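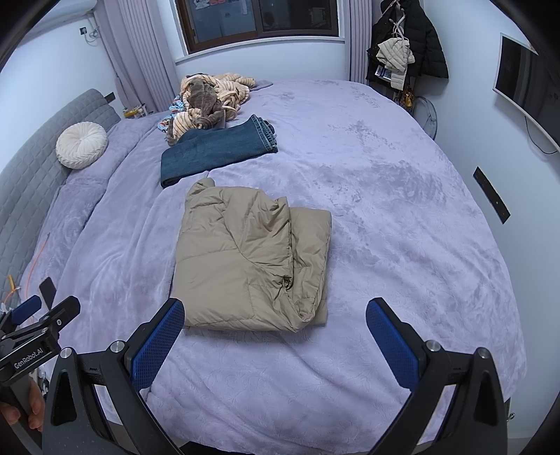 Notebook, March, folding work. Written by Wumpini Zakaria.

Fault on the right gripper, second time this month. I write it down properly now, because last time we only talked about it and then each of us remembered a different thing.

What happened. We were recording the bedroom folding task with the two hand-held grippers, jeans first, then the padded jacket. The jeans went without any problem. During the jacket, the right gripper did not close fully when the trigger was pulled. The jaws stopped with a gap I could put a finger into. Senyo pulled harder, and then the jaws closed all at once, with a snap, and the pad caught the side of his left thumb. The skin was not broken, but there was a red mark and he had to stop for a while. Time was 15:20 by my watch.

First I thought it was the fabric. The jacket is slippery and thick, and if you take a fold with too much filling inside, the trigger becomes heavy. But we tried again with nothing between the jaws and the sticking was still there, at the same place in the travel. So it is not the jacket.

Opened the side at the bench after lunch, together with Jianguo. Found:

- one pivot was tight, the others moved freely
- a little lint wound around the tight pivot, lavender color, I suppose from the blanket
- return spring looks normal, no crack
- trigger cable a bit dry, no broken strands

We took out the lint with tweezers and put one very small drop of oil. After this, 200 open and close cycles by hand on the bench, with 2 hard spots, both in the first minutes. I do not want to call it repaired. It is better, this is all I can say. Two hard spots is two too many when a person has fingers near.

Jianguo believes the lint is the whole story. I am not so sure. The pivot could be a little bent from the fall in Annan, when the case went down the stairs, and lint only makes it worse. We had no straight pin to compare. Nana Aidoo will look if there is a spare one in the Drevik box.

About the data. The opening sensor showed the jaws as closed while they were still open by a finger. This I noticed only when I looked at the log in the evening. It means the earlier takes of the same session can also be wrong, even the ones that felt fine. I marked the last 5 takes as "do not use" and left the others for Tetteh to check. Tetteh, please compare the opening value with the video, do not trust the value alone.

Until it is clear, for everybody:

Do not pull harder if the trigger sticks. Let go, put the gripper down, write the take number.
Keep the other hand away from the jaws, also when you flatten the cloth.
Before each session open and close ten times with nothing in the jaws.
Look for lint at the pivots after every fluffy item.

The left gripper was checked the same way and had no hard spots. It is fine to use.

Still open: pin to compare, sensor offset, and I have to ask Senyo tomorrow how the thumb is.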